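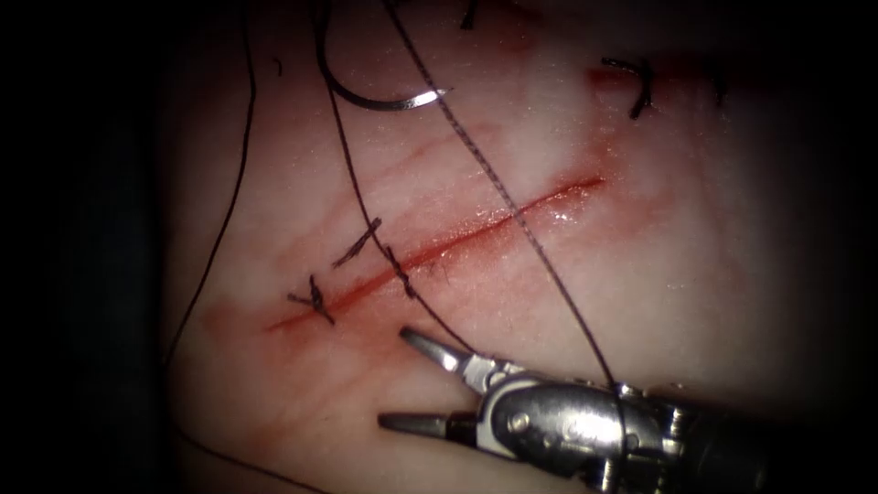
Practice pad on the suturing bench, three stitches placed along the incision.

Visit to the Prulik training rooms, December

We got to Prulik a little before 11 and were let in by the side door, as the front lobby was closed for painting. Heledd Hopkin, who runs the skills courses, took our coats and walked us upstairs. There were 12 of us in the group, mostly nursing and vet tech instructors, and we were split between two rooms.

My half started in the suturing room. The pads are a soft synthetic tissue, pale pink, with a moist surface that shines under the lamp. The one at my bench had a long straight cut running across it at a slant, bright red along its length, with a pinkish smear spread out around the lower end. Three interrupted stitches in black thread sat along that end, each tied off with its own knot. The other end of the cut was still open. A separate black knot lay on the pad away from the cut.

Black thread is a sensible choice for teaching. The knots and tails show up well against the pink, and an instructor can check spacing without leaning over a student's shoulder. At our college we have been using blue on a tan foam block, and the students complain that the foam crumbles after a few passes of the needle.

Heledd went over how the beginner course is laid out. Students spend the first session on knots alone, tied on a cord board, and do not touch a pad until the second. Interrupted stitches come next, and continuous stitches are left for the advanced course. She asks for short tails, all trimmed to the same length, and says most people cut them too close the first time and lose the knot.

The pads come from a supplier called Jornoten. Prulik goes through 1,000 of them a year and keeps them in sealed trays in a cupboard at the back. I asked about price and was given a sheet, which I have scanned for anyone who wants it.

Lunch was soup and rolls in the Duman room down the hall. After that we changed over and saw the bandaging and splinting room, which was smaller and quite warm. Our group has six places on the spring course. Names to me before the end of the month, please. Parking is behind the building and the machine takes coins only.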